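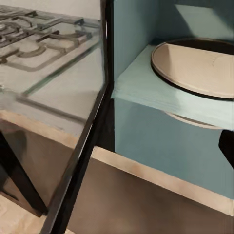 Fig. 3 – Cooktop with dark gray grates.

Section 4: Setting the Kitchen Timer

Welcome back! Your Marchal timer is out of its box, so let's get it running.

1. Slide in the battery and wait for the long beep.
2. Turn the dial to 15 minutes for a first try – the longest setting is 60.
3. Press the dial once to start, and again whenever you need to pause.

Note: A popcorn night is a lovely excuse to practice with the shorter settings.

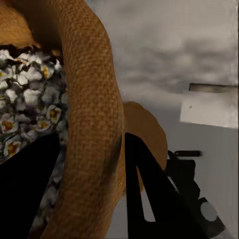
Granon wrote to us that the beep was too soft to hear from the next room, and asked if it could be raised. It can! Hold the dial down until the display shows 12, then turn it to the right.

Caution: Keep the timer away from open flame.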